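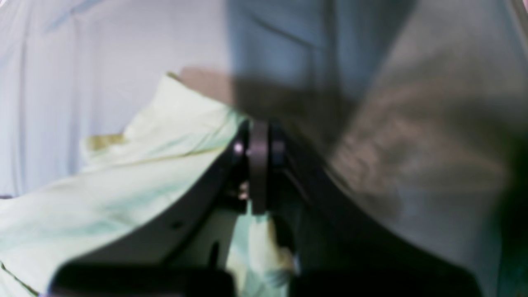 By Celeste Toledo
Fiction | Posted Tuesday

The ferry to Gosmont runs twice a day out of season, and I was the only passenger on the second one. The man who took my ticket asked if I was there for the bell. I said I was there to read the water meters.

"Same building," he said.

Gosmont used to have 400 people. When I started with the county it had 41, and most of them lived along the harbor road where the meters were easy to get to. The last one on my sheet was the old school at Patby, up the hill. It had been closed for years but it still used water, a little every month, and the office wanted to know why.

I got up there at four. The front door was locked and the side door wasn't. Inside there was a hallway with coat hooks at the height of a child's shoulder, and a smell like wet chalk. The meter was under the stairs. I wrote down the reading and sat on the bottom step to watch the dial, which is how you check for a leak.

It didn't move. Then a bell rang upstairs, a hand bell, three or four shakes, and the dial started to turn.

I could hear water running behind the wall. It ran for a bit and stopped, then ran again and stopped, over and over, each time for as long as it takes to wash a pair of hands. I made a mark on my sheet for each one, out of habit. There were 17 marks when it quit.

I went up. I had a flashlight and I was being paid by the hour. There was a washroom at the top with a row of low sinks, and every one of them was dry. The soap dish had a new bar of soap in it. In the classroom across from it the bell was on the teacher's desk, and I did not pick it up.

Mrs. Thongsuk at the harbor store gave me coffee while I waited for the boat. I asked who bought the soap.

"I do," she said. "Fultetti did it before me. It's not much soap."

"Did you ever see them?"

"No." She wiped down the counter. "You didn't turn the valve off, did you? A man from your office did that once. They came down here to wash."

I told her I had left it on. She nodded and put a roll in a bag for me and wouldn't take money for it.

On my sheet I wrote that the meter was working and that there was no leak — both of those were true. Under remarks I put "in use."

The ferry was late. It was getting dark, and up on the hill somebody rang the bell again, longer this time, the way they do when it's time to go home. I moved over on the bench to make room.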